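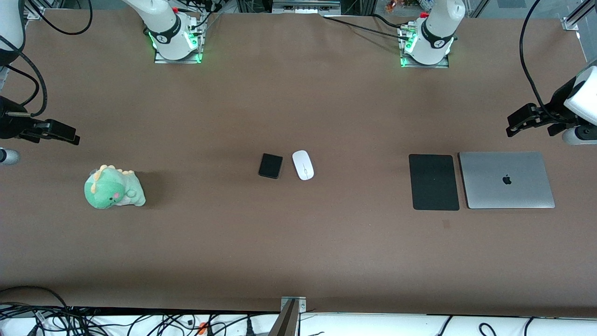
DESKS & TABLES

What Lives on the Table
Posted by Tia Holroyd, 2026-01-16

I have been collecting pictures of other people's work surfaces since May, on the theory that it counts as research. The gallery stands at 71 tables now, and most of them have a mug ring. Number 71 goes up today.

Big brown table, closed silver laptop, dark gray mouse pad tucked up so close beside it that the two are nearly touching. The white mouse, meanwhile, has wandered off to sit with the phone. I have a mouse pad like that. It cost me 19 dollars and mostly holds mail.

Over on the left is the green plush dinosaur, yellow spikes, pink cheek, tilted a little like a coworker in the third hour of a budget call. Best posture on any table so far, and I include my own.

Filed under: laptops, closed; dinosaurs; mice off their pads.

Next up: kitchen tables. Send yours if it's messier than mine.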